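The Drip at Killmont Street

I inherited the house on Killmont Street along with its plumbing, and I want to be clear about which of those two things ran my life for a year. The house was fine. The house just sat there. The plumbing talked!

It started in November with the kitchen sink. Every time the upstairs tub let go, the sink would gulp, like an old man finishing his soup. I thought it was charming. I told people at work about it. Then the smell came (you know the one, or I hope you don't) and I quit telling people at work.

So I called Genji Kaneko, whose number was written inside the cabinet door in my aunt's handwriting, with three underlines and the word HONEST.

He came over and stood in the kitchen with his eyes shut while I ran upstairs and pulled the plug. Gulp, went the sink.

"Again," he said.

I filled the tub again. I must have filled that tub half the evening, running up and down in my socks, and he never opened his eyes once.

"Your trap's getting sucked dry," he said finally. "There's no air behind it. Somebody closed off your vent."

"Who would do that?"

He looked at me like I'd asked who invented rain. "Your aunt have a brother-in-law?"

She did. Uncle Chornovol, who remodeled things.
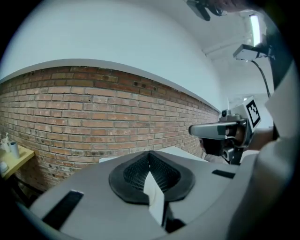 What Was in the Wall

We opened it up behind the pantry. I say we, but I held the flashlight and got plaster in my hair. Genji cut a neat square, reached in up to the shoulder, and felt along the pipe with this faraway look on his face.

"Huh," he said.

I have learned to be afraid of that word.

The vent pipe went up as far as the ceiling and stopped. On top of it, jammed in tight, was a coffee can. A Brustar can, the old kind, wrapped in what looked like a whole roll of tape. Genji worked it loose a little at a time and set it on the counter, and we both stood there looking at it.

"Forty years that's been up there," he said.

"How do you know?"

He turned it around. My uncle had signed it and put the year on, like a painting.

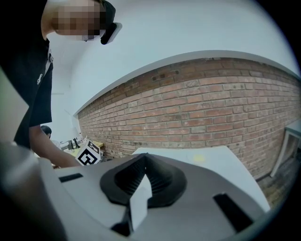
Leaning in for a closer look

Inside the can was a wad of rags, and inside the rags was a key with a paper tag. The tag said 3228 and nothing else. I tried it in every lock in the house that night, and the garage, and a suitcase. I even tried it in the diary I kept when I was nine, which has a lock you could open with a noodle.

Genji came back the next morning with pipe and a new fitting and took the vent all the way up through the roof. I asked him what he thought about the key.

"I think it's a key," he said from the attic.

"But why put it in the vent?"

"He needed a plug. It was probably in the rags already." A long pause, some banging. "Or he figured if that sink ever got bad enough, you'd have to go looking."

That's the part I kept chewing on. My uncle wasn't a planner. He once built a deck around his own ladder. But he loved that sink, and he was the one who always washed up at Thanksgiving, sleeves rolled, singing the wrong words to everything. 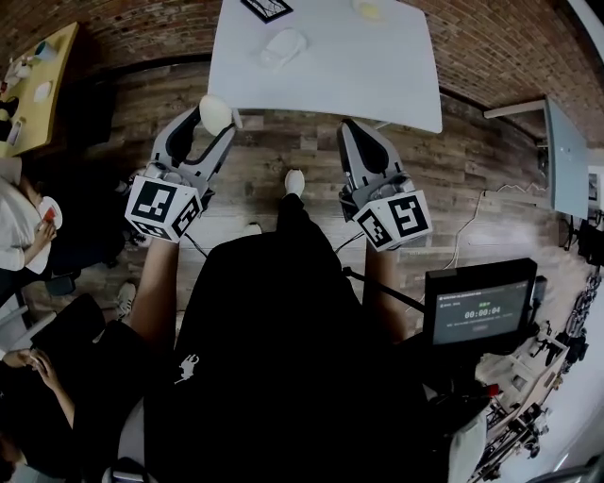
Both hands full

I called my cousin in Grisemo and read her the number. She got quiet, and then she started laughing so hard she had to put the phone down.

"That's the bowling alley," she said. "That's his locker! They tore that place down when I was in high school."

So there it was. I hung the key on a nail over the sink, next to the dish towel. Genji sent his bill, which was fair, and I wrote his number inside the cabinet door again where my aunt's ink was fading.

The sink doesn't gulp anymore. I let the tub out last night and came down and stood there in the dark with my eyes shut, the way he did, and all I could hear was the refrigerator. I hummed a little, just to fill in.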